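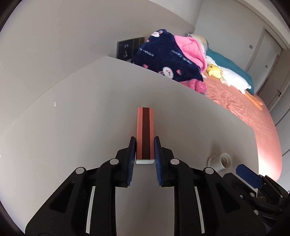 Photo: Oddur Bergmann

Stistach Home & Hearth Forum > Wood stoves and fireplaces

Matches keep crumbling, is it my storage?

Posted by kakgate_kim

Hi all! We moved into a drafty old place on Kakgate Road last fall and it came with a little Bundgaard wood stove, which I love to pieces. My trouble is the matches. I bought a big carton of them (4000 matches, it was a deal, don't judge me) and by February half of what I pull out is useless. The heads smear or crumble on the strip and I go through six or seven before one catches. I keep the carton in the mudroom, right next to the boots. My husband says matches go bad with age and I should toss the lot. Is he right? And can I dry them out, or am I stuck?

PraltovPete

Mudroom is your problem. Wet boots, wet coats, damp air. Move them to a kitchen cupboard and buy a smaller pack next time.

hearthmouse

Your husband is half right, I guess, but I've got boxes from my grandmother's house that still light on the first go, and those have been in a dry drawer for 31 years! Damp is what does it. The heads soak up moisture and go soft, and the strip on the side of the box gets it too, which people forget. Before you throw anything out, take one of your bad matches and try it on the strip of a brand new box. If it lights, your matches are okay and it's the strip that's had it.

As for drying, I've had decent luck spreading them in a single layer on a plate in a dry room for 4 days or so. Please don't put them in the oven or on top of the stove, my cousin tried that and we don't talk about her eyebrows. If the heads have already crumbled or look pale and chalky, they won't come back.

For storage I use old jam jars with tight lids. I tear the strip off an empty box and drop it in with the matches, and the jar goes up on a high shelf (we have grandkids). Strike in short light strokes away from you, too. If you lean on a soft head it just smears and gums up the strip for the next one.

kakgate_kim

Oh, I tried the new box thing and they nearly all lit! So it was mostly the strips. Carton is in the hall closet now and I've started saving jars.

PraltovPete

Told you. Mine live over the fridge, a pack of 40 lasts me ages.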